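Frequently Asked Questions – Demonstration Collection, Erngate Site

What is being collected?
The Dekell program gathers demonstrations of ordinary kitchen tasks for a learning system. Operators perform each task with a hand-held gripper that carries its own camera. One complete attempt, from the start signal to the stop signal, is counted as an episode.

How long is a session?
A session consists of 50 episodes and includes 2 scheduled breaks. Up to 16 sessions may be booked in a week.

May more than one person be in the room?
Yes. Operators may work at separate stations at the same time. The marker board must remain where the site lead has placed it until the session has closed.

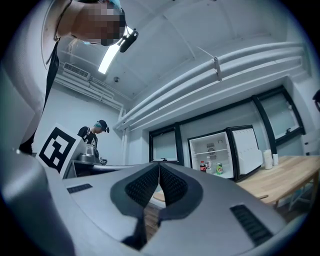
Reinholz asked whether failed attempts should be deleted before upload. They should not, was the reply from Gerari, which trains the models: a missed grasp is kept and labeled as such, and only episodes with missing video are removed.

How are faces handled?
Faces are pixelated before any recording leaves the site. Requests to withdraw a recording must be made in writing.

How much has been collected so far?
The December release contained 403 episodes. Later sessions are still under review – totals will be posted once labeling is complete.

Last updated: 2026-03-06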